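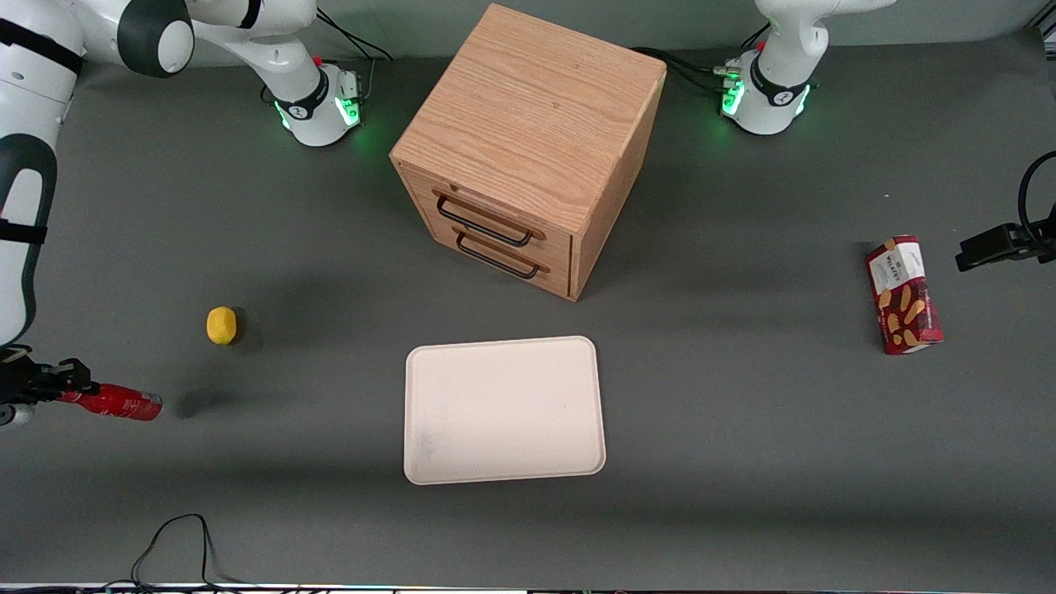

Don't buy the arms, Sorcha Aitken told me on the phone before I'd even got my coat off, rent them first and find out whether you've got the patience. She'd had a Daher kit for most of December, and said the first week nearly finished her and by the end she was arguing to keep it.

So I rented. The Daher comes from Bedow, and it's a two-armed tabletop robot you have on loan for £1,000 a month, with delivery, set-up and a person on the end of the phone. You tell them what you want picked up and put down, you show the arms how, and the kit tries to learn it from you. That's the pitch, anyway. I write about kitchens and gadgets for a living and can't program a thing, so I was either exactly the right customer or the worst one they've ever had.

Guilan Xie came over from Bedow's workshop in Turnside to set it up. It took her two hours, a good part of it spent on cables (there are a lot of cables, and I'd clear more space behind the table than the booklet suggests). Each arm has its own base with a little red button on top, and I was told to get used to reaching for it before I got used to anything else. I did, and I'm glad of it.

The starter task is tidying. You can use whatever's lying about, so we had a lemon, a spray can, a box of Walkers shortbread, a shallow tray and a small chest with two drawers. Guilan's advice was to mix up the shapes as much as possible – if all you ever teach it is boxes, she said, you'll end up with a robot that's terribly good at boxes.

Teaching is oddly tiring! You move a pair of handles, the arms copy you, and after five goes at the same thing your shoulders know about it. The lemon was my favourite, mostly because it gives a bit when you squeeze. Cans are harder work. Come in at a slant and they roll, and then you're chasing one across the table with a machine that moves at the speed of a very careful grandparent.

What won me over was the wrist camera. I'd been steering by looking at the table from where I sat, and missing by a finger's width over and over. Then Guilan switched my screen over to the view from the gripper and it all made much more sense. You see what the fingers are pointing at and you simply line things up, a bit like reversing into a parking space with the camera on. 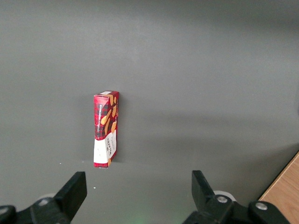
The gripper's view of the vanilla shortbread, with the fingers open.

Now the grumbles. The software wants a fresh login every time the laptop nods off. The booklet has plainly been written for people who already know what's in it, and the chapter on drawers is three pages long without once telling you how hard to pull. Thin bar handles like the ones on our chest take some practice. I rang the helpline about it and got Gualtiero Ferri, who was lovely and stayed on for ages, but I shouldn't have needed him.

There's a cheaper plan with a single arm, and I asked whether I could have got by on that. For picking things up and putting them in a tray, yes, Gualtiero thought so. For anything where one hand holds and the other pulls, he'd stick with the pair. I'd agree, though I do wish they'd let you swap halfway through the month without a new contract.

Would I pay for a second month? If I ran a small workshop with a dull sorting job, I think I would. For my own kitchen table, no – but I've put my name down for the weekend course at Turnside, and Sorcha's coming too.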